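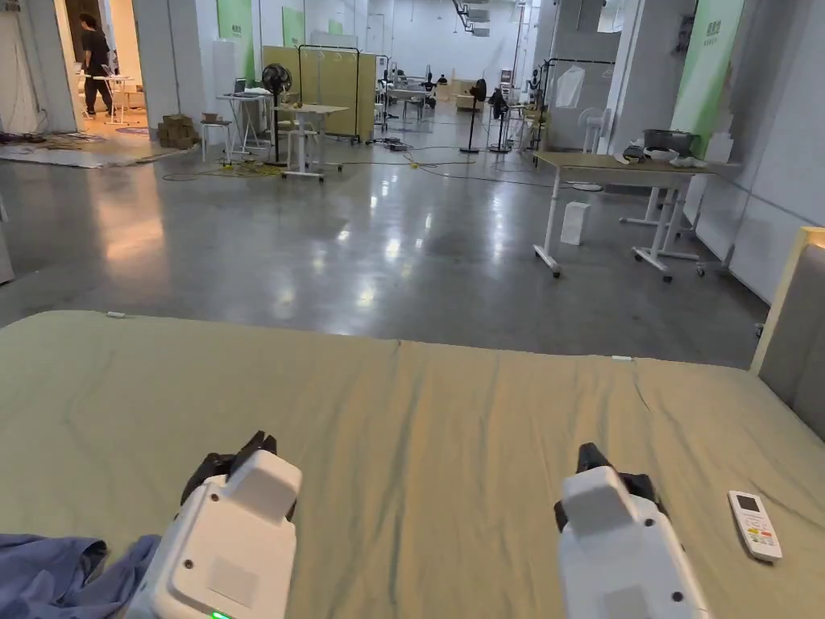
Vemix Upholstered Bed with Channel-Back Headboard

By Drurnivley Product Desk
April 1, 2025

The Vemix is a broad platform bed with a padded gray headboard. It is sold by Drurnivley as a frame and headboard set. Mattress, sheets and pillows are ordered separately. The model shown is fitted with the Bawa flat sheet in green.

Headboard

The headboard is upholstered in gray fabric and divided into vertical channels. A pale edge finishes the panel at the end and is wiped clean with a damp cloth. The padding is foam, fixed to a rigid back panel. The channels are stitched through to the backing, so the foam does not slide down over time. The cover is not removable. Vacuum along the channels with a soft brush head, top to bottom, and treat spills at once with cold water and a plain white towel. Do not use bleach or solvent cleaners.

The headboard bolts to the frame at two heights. The lower position suits mattresses up to 9 inches thick. Use the upper position for anything thicker, or part of the padding will sit behind the mattress.

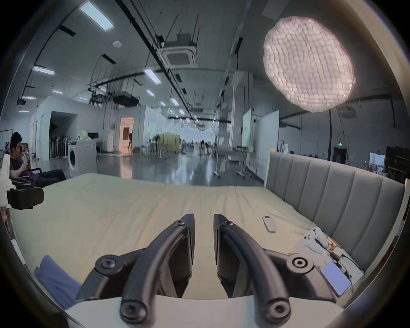 Vemix headboard, gray, with vertical channels. Bedding and accessories not included.

Frame and support

The base uses closely spaced slats over a center rail with its own feet. No box spring is needed. Rated load is 360 kilograms, spread evenly, including the mattress. Adjustable feet allow for small differences in floor level. On concrete or tile, fit the felt pads supplied in the hardware bag before moving the bed into place. Lift the frame to reposition it - dragging it loads the center feet sideways and can loosen their brackets.

Sheet

The Bawa flat sheet is a plain weave with a matte finish. It is not treated against wrinkling and will show creases after use. The green reads darker or paler depending on the room lighting, so order a swatch if the color has to match existing curtains or a rug. Machine wash warm with similar colors and tumble dry low. Remove promptly and spread on the bed while still slightly warm for a flatter surface. Iron on medium if required.

Assembly

Two people are needed. Allow clear floor on both long sides of the frame. Fit the side rails first, then the center rail, then the slats. Attach the headboard last and leave its bolts finger-tight until the frame has been leveled. Tighten all bolts with the key provided, and check them again after a month of use.

Packing and delivery

The set ships in cartons marked with the carton number and total. Do not begin assembly until all cartons have arrived. The hardware bag is taped inside the carton holding the side rails. Headboards are wrapped in film and foam sheet - cut the film along the back panel only, never across the upholstery.

Ordering

The bed and headboard set is priced at 1,033 dollars before delivery. The headboard can also be bought on its own and fits Kismont frames made after January of last year. Kismont frames built earlier need the adapter plate, listed under spare parts.

Last updated: see date at top of page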